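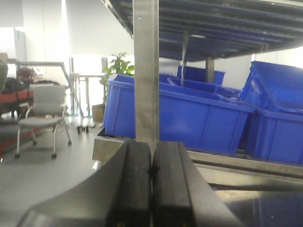

How to catalogue a home collection of art books

A few shelves of art books can be kept in your head. Past a certain point you start buying second copies of things you already own, or you spend half an evening looking for a catalogue you know is in the house. The method set out on this page is the one I used for my own shelves, which hold 967 volumes, mostly exhibition catalogues and dictionaries of artists. It needs a spreadsheet, a soft pencil and some patience.

Before you start

Decide what counts as a book. Exhibition leaflets, auction catalogues and loose plates all need a rule. Mine is that anything with a spine gets its own entry, and anything without one goes in a box, with one entry for the whole box.

Step 1: Set up the columns

Use one row for each physical volume, so a three-volume dictionary takes three rows. The columns I would not do without are:

Number
Author or editor
Title
Volume
Publisher and place
Year
Edition or printing
Shelf
Notes

Format the number column as text, or the leading zeros will vanish when you save.

Step 2: Copy from the title page

Take the details from the title page and the back of it. Jackets and spines often shorten a title, and older art books sometimes have a different title on the cover altogether. If that happens, enter the title page version and put the other one in Notes.

Many reference works have an editor and a long list of contributors. Enter the editor and add "ed." after the name. Leave the contributors out unless there is one you are likely to search for.

Step 3: Deal with names

Choose one spelling for each person and stick to it, accents included. I have a monograph by Boris Nedeljković, published by Mikuš, and for a while he was in my list under two spellings and came up in only half my searches. Keep a second sheet with the form you have chosen on the left and the variants on the right.

For catalogues with no named author, enter the gallery. A Trurngate show catalogue goes under Trurngate, with the artist's name first in the title column.

Step 4: Record the edition

Look for the words "revised", "reprinted" or "second impression". A reprint usually has the same text. A revised edition may have new entries or different plates, and is worth keeping beside the first. Where there is no date, write "n.d." and add your best guess in square brackets.

Check the plates as well. My Amano dictionary of engravers should have 365 illustrations, and 6 of the tipped-in ones are missing. That goes in Notes, with the page numbers.

Step 5: Number and shelve

Write the number lightly in pencil inside the back board, near the top. Do not use stickers - the glue marks the paper. Shelve by size first and subject second. Tall books lean if they are mixed with small ones, and the joints suffer.

Step 6: Keep it up

Enter new books before they go on the shelf. I check the list against the shelves every April, and save a dated copy afterwards. The current one is October 13, 2019, made out of turn after a large parcel from a shop in Vemville.

Recent articles

Cleaning cloth bindings
Reading a printer's number line
Storing loose plates flat
Which dictionaries of painters are worth the shelf space?
Selling duplicate catalogues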